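The Gresano Two-Seater After a Full Year: A Long Review of a Small Leather Sofa

I put off writing this one for ages, mostly because I wanted to be past the stage where a new sofa is wonderful simply for being new.
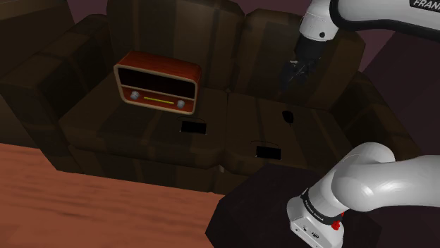

We came to the Gresano after nearly a decade with a hand-me-down sectional that ate the whole living room. When we moved to the apartment in Clikurdale the sectional didn't fit through the stairwell (we measured it twice and tried anyway, and the wall still has the mark), so for the first few weeks we sat on floor cushions and a camping chair and told ourselves it was cozy. It was August and sticky, and it was not cozy.

I had two things on my list. It had to be real leather, and it had to be short enough to leave room for the bookcase on the same wall. That second one rules out far more sofas than you would think. I sat on everything in the Stanciu showroom, including one that looked gorgeous and felt like a church pew, and kept drifting back to the Gresano in the corner by the rugs. Lucian Oprea, who was working the floor that afternoon, very kindly left me alone on it for a good long time and then came back to tell me that the floor model had been there for 7 years. That sold me more than anything in the brochure did.

The price was $2,150, and delivery was another $100 on top, up one flight of stairs. I swallowed hard. I had never spent anything like that on a piece of furniture, and I went home and slept on it for a couple of nights before calling back. They quoted me 90 days and it came a little early, which was a lovely surprise – I was still in my bathrobe.

Now, comfort. The seat is on the firm side for the first month or so, and if you like to sink right in you may wonder what you've done. Please give it time! The cushions have softened nicely and I can now nap on it with my knees bent, though anybody tall is going to have their feet up on the armrest. My husband is tall. He has opinions about this, and he has moved his naps to the bedroom. Sitting up, though, he says it's the best seat we've ever owned for his back, and he watches entire ballgames on it without fidgeting.

The seat depth is just right for me and a touch deep for my mother, who likes a throw pillow behind her. Getting up is easy enough even for her, and I can't say that for the old sectional, which needed a helping hand and sometimes two.

As for the leather, I was nervous. We have a cat, and I cook a lot, and people eat in our living room no matter what I say. So far there's one small scratch on the front where the cat misjudged a jump, and I rubbed it with a bit of the Truvar conditioner until I had to hunt for it. I do the entire sofa with the same stuff every few months, an old T-shirt and a podcast and it's done before dinner. Coffee wipes off. Salad dressing wipes off if you're quick, and I was quick. I haven't tried ballpoint and I hope I never have to.

It does get chilly in winter. The first few minutes on a January morning will wake you up, so we keep a wool blanket folded over the back. In summer it's the reverse and bare legs stick a little, the way they do on any leather, and the same blanket takes care of it.

My real complaints are few. The feet are plain plastic caps and they slid on our floor until I bought felt pads, and at this price I think the pads should come in the box. The seat cushions also creep forward with use, so I push them back every evening when I tidy up. And the paper instructions for attaching the feet were so tiny that I had to borrow my mother's magnifying glass, though the job itself took no time once I could read them.

I should mention the smell too, as people always ask. It was strong for a week or two, a proper shoe-store smell, and then it faded down to something I rather like when I come in the door.

Would I buy it again? Yes, for a small room and for people who mostly sit. If yours is a family of champion nappers, ask Stanciu about the longer three-seat version – I tried it in the store and it feels just the same to sit on, and if we'd had the wall space I would probably have gone that way myself.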